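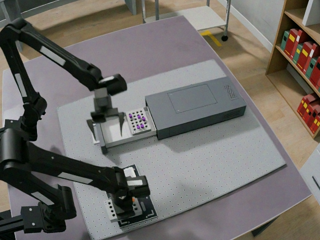 Hazel Boateng asked us to say one thing before step 1: in a simulated cell the operator feels no resistance in the handles, so the hands must go slower than they want to go.

5.4 Recording a demonstration by remote control

Before you begin, both leader handles must be connected and the Tokix station must be open in the simulator.

1. Put both handles in the rest position. Wait until the status line shows READY for the left arm and for the right arm.

2. Set the motion scale to 100 percent. With a smaller value the arms follow only a part of your hand movement, and the episodes cannot be mixed later.

3. Press the foot pedal one time to start recording. Keep both hands still for 4 seconds.

4. Bring one gripper to the drawer of the gray device. Move along the line of the drawer and do not pull to the side.

Caution: When one arm is at the drawer, keep the other arm low and outside its path. The Kitell software stops the episode if two links touch.
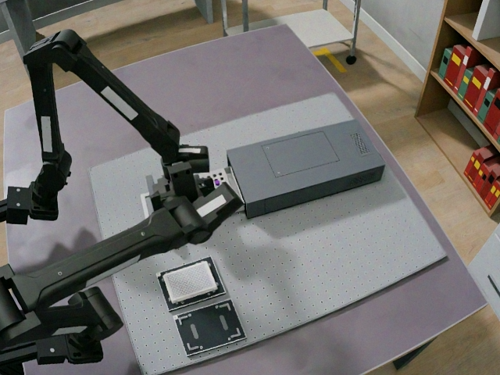 5. Do the tube or plate handling that is written in your task sheet. If you miss a grasp, open the gripper, go back a little and try again. Small corrections are useful for the training and may stay in the recording.

6. Press the pedal again to stop. Choose Keep or Discard.

Note: An episode longer than 2,000 frames is not saved. Divide the task in two parts and record each part under its own name.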